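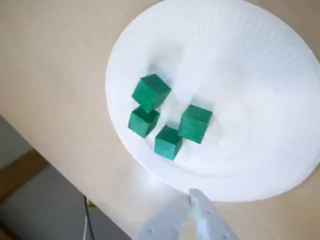
Drimance Hot Drink Urn, 255 oz

We have sold a lot of urns out of the Britville store over the years, and this is the one that goes home with us when there's a family get-together! It makes coffee, it heats water for tea or cocoa, and it pours from a tap that shuts off cleanly when you let go of the lever. The body is double-walled stainless steel, so the outside stays comfortable to touch even after the water has come up to heat, and the lid twists and locks so you can slide the whole thing down a table without slopping.

At 255 ounces it sits right between the big church-kitchen urns (wonderful, but a pain to lift when full) and the pump pots that run out just as the second car pulls in. If you've been getting by with two home coffee makers and an extension cord, you are going to love this.

What's in the box

Urn with locking lid
Coffee basket and center tube
Removable drip tray
Spare tap washer (tape it inside the lid, trust us)
Power cord, detachable

Heating and holding

The element is rated at 1,885 watts, and it is quick. Start with cold water, set the dial to Brew, and the amber light changes to green when it's ready. It then drops to the keep-warm setting by itself. Please give it a wall outlet of its own. A slow cooker on the same circuit will very likely trip the breaker, and it always seems to happen with the chili half done.

For tea, leave the basket and tube out completely. Old coffee oils hang around in the mesh, and even a well-rinsed basket can leave a faint taste in plain hot water. A few customers keep a second basket just for decaf, and we think that's a great idea. The Sarkska fine-mesh basket fits this model too, and it's what we use for the finer grinds from the supermarket.

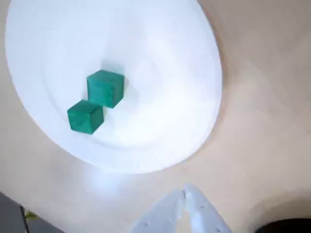

Setting up the drinks table is half the fun, and a little planning keeps the line moving. Put the cups first, then the urn, then milk and sugar well off to the side so people step away from the tap before they start stirring. Used tea bags and spoons need somewhere to go, and a big plain plate like the white one on the beige tabletop does the job nicely, with its wide rim and shallow well in the middle. Set it past the sugar and empty it now and then. Keep a folded dish towel under the drip tray if the table has a nice finish.

Cleaning and descaling

Unplug, let it cool, then drain through the tap and wipe the inside with a soft cloth. The basket, tube and drip tray can go in the dishwasher. The urn itself can't, and please don't sit it in a sink of water. Every 10 uses, or sooner if your water is hard, run a descale with Arumugam Citric Powder. One sachet in a half-full urn, heat, wait, drain, then two rinses. Open the tap for a moment while the solution is in there so it gets cleaned as well.

We used to suggest vinegar, and it does work, but the smell lingers.

Price and availability

$109, in stock in brushed steel. The black version sold out in November and we're waiting on the next shipment. Spare washers, lids and drip trays are kept on the shelf at the Britville counter, and we're happy to mail them.

Last updated Jan 7, 2026

We use cookies to remember your cart and see which pages get visited. Accept / Manage settings

Contact us | © Britville Kitchen & Hall Supply | Back to top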